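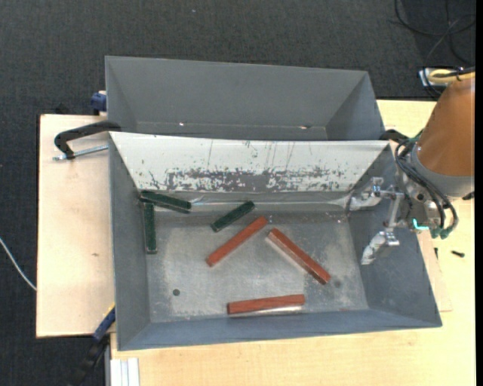 Why I started to watch Villalba again

Oct 20, 2022

Many of you wrote to me after my last post and asked if I still follow Villalba. Yes, I do! I stopped in February, when Gervasio Barrientos left the series, and for eight months I did not open one episode. He was my favorite, and without him I had no wish to continue.

Last week my cousin came to stay with us and she put on episode 44. I was cooking and I only listened from the kitchen. Then I heard a voice that I did not know, very low and calm, and I came to see who was speaking. It was Abla Hamdan, who plays the new doctor. I sat down and the rice got burned.

She is a wonderful actress. She does not shout and she does not cry in every scene, as the others do. In the dinner scene with the two brothers she says maybe 8 words, and I understood everything about her life.

I also read her interview in Stilunance. She told them she was a wedding singer before, and that she went to 100 auditions until somebody gave her a role. I believe it, because she looks like a person who had to wait.

About Gervasio, I read that he is preparing a comedy with the title Prister. I hope they let him keep the beard. If somebody knows the date when it comes out, please write it to me in the comments.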